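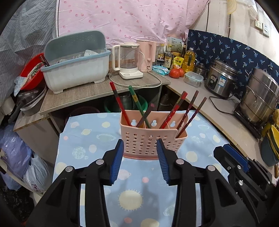 August 3, 2019

Long day, and I'm writing this with my feet in a bucket of cold water, so forgive the handwriting.

We lost most of the morning to the left gripper. I'd like to say it was something clever, some deep problem in the tracking that I could brag about solving, but it was a screw. One little screw! It had been backing itself out for who knows how many days, and by this morning the left jaw had just enough wobble in it that every time I closed on a chopstick the tips crossed over instead of meeting, and the chopstick spun out sideways like a baton. The first time I laughed. By the fifth time I was talking to it in a voice I normally keep for the car.

The job is chopsticks, still. Chopsticks out of the holder, chopsticks into the holder, one hand steadying and the other hand picking, nice smooth moves so the arm has something decent to learn from. Kistavar want 700 good ones from the kitchen before they'll let us move on to bowls, and I'd been hoping to get a real dent in it this weekend while it was quiet. I was up at six. I had the sun tablecloth on (the one with the planets, my favorite, it makes me feel like I'm working in a very nice kindergarten), the pink holder in the middle, coffee in me, everything ready to go.

So the jaw. I should have stopped the first time it slipped. That's the part I'm annoyed with myself about. The checklist says, in capital letters, that if a jaw moves side to side by hand you put it down and you don't record. I know it says that, I was in the room in June when we argued over the wording. And what did I do? I squeezed harder. I told myself the pad was a bit slick, wiped it, went again. Squeezed harder again. I got through 20 takes like that, and I think I half knew the whole time that every one of them was going in the trash.

Then it pinched me. I had reached over with my left thumb to straighten the green chopstick, which was lying right across the others and in my way, and I still had the trigger half pulled, and when I let go the jaw jumped. There's normally a stop that catches it, but with the screw out that far the jaw rode right over the stop and shut on the web of my thumb. Not blood, just a fat purple blister the shape of a lentil. It hurt a stupid amount for its size. I said a word, knocked the holder over, and there went the chopsticks, all over the floor and one under the shelf with the basins, where I had to lie down flat to get it.

I sat on the floor for a bit after that. And you know, sitting there I got more worried than I'd been when it hurt, thinking about how I'd been moving. My hands are grown-up tough hands. But the next set of these goes to the house in Cletby, and there are kids in and out of that kitchen all day long, and the first thing any kid does with one of these things is put a finger in it. I would have. You would too.

So I did it properly, finally. I put the gripper in the dishpan (empty, dry, I'm not a monster) with a note on it, took pictures of the gap, and called the Wasilewska line, and for once somebody picked up on a Saturday. She was very nice, and also very thorough. Had I recorded with it? Yes. How many? I told her. Was I hurt? I said no and then I said well, a little, and she made me go back and start the form over from the top, because a pinch counts even if it's a small one. I grumbled but she's right. If I leave it off, then the next person's pinch looks like the first one ever.

She had me read her the number off the base, 775, and she went quiet and typed for a while and then told me that whole batch went out without thread glue on the pivot screws. The whole batch! There had been a notice. I'm going to have to look for the notice. I have a horrible feeling it's in the pile of things I printed and then used for a shopping list.

Fix was easy once I knew what I was fixing. Screw out, clean it, one drop of the blue stuff, back in, snug but not gorilla tight, then leave it lying still all afternoon while it sets. I checked the right one while I was waiting and sure enough it was on its way too, maybe half a turn. Did both. Drew a little line of silver paint pen across each screw head and onto the body, so if it ever creeps again the line will break and I'll see it at a glance. That was her idea, I'm taking no credit, but I do like how it looks.

Spent the waiting time deleting. It's a gloomy kind of job. Some of those takes looked fine, is the thing. If you didn't know, you'd watch the chopstick come up and think, well, good. Then you slow it down and the tips are a hair off each other and the chopstick is rolling the whole way. I kept one and labeled it BAD JAW in big letters to send over to Turkerby, in case they want to teach their checker what it looks like. Everything else is gone. Bye.

Started again at five. Much better, oh, so much better! It was like getting glasses. The tips met, the red ones came out clean, even the slippery dark ones at the side that I always save for last. I got 7 really lovely ones in a row before my back quit, and I let it quit. I also tried working with my free thumb tucked in against my palm when it isn't doing anything, and I kept forgetting, and then the blister would brush the trigger and remind me.

Tomorrow: find that notice. Move the checklist off the inside of the cupboard door, where I can't see it, and onto the wall by the socket. Wobble test goes first, before coffee. Ask Wasilewska if the Cletby set has been glued, and if they don't know, nothing leaves the house until I've done it myself. Buy tomatoes, and more of those finger bandages, the cloth kind.

Water's gone warm. Bed.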